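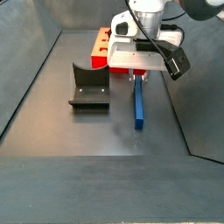
A reader in Humstead writes that matte gray paint always dries lighter than the wet sample, and asks whether I correct for it when matching. I do. I brush a test strip on scrap, leave it overnight and compare it in daylight by the north window.

2022-10-16 | Reading time: 2 min

The Wodgate shelves took two coats. The first went on too thick and sagged at the corners, so I sanded it back with 240 grit.
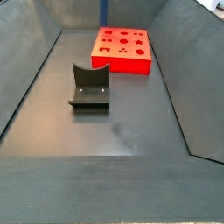
Matte finishes mark easily. Wiping with a dry cloth burnishes the high spots, and the shine stays. I use a damp sponge and one drop of dish soap.
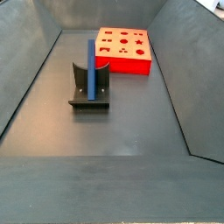 Touch-ups need the same batch and the same applicator. A brush over a rolled surface shows at low angles. My can from May was still usable after straining. One quart cost 29 dollars.

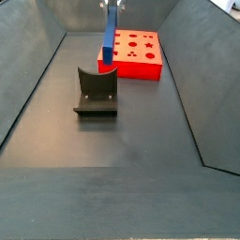 Matte charcoal gray, with scuffs.

Next is the hallway trim, in satin.

Contact | Copyright 2022 | Back to top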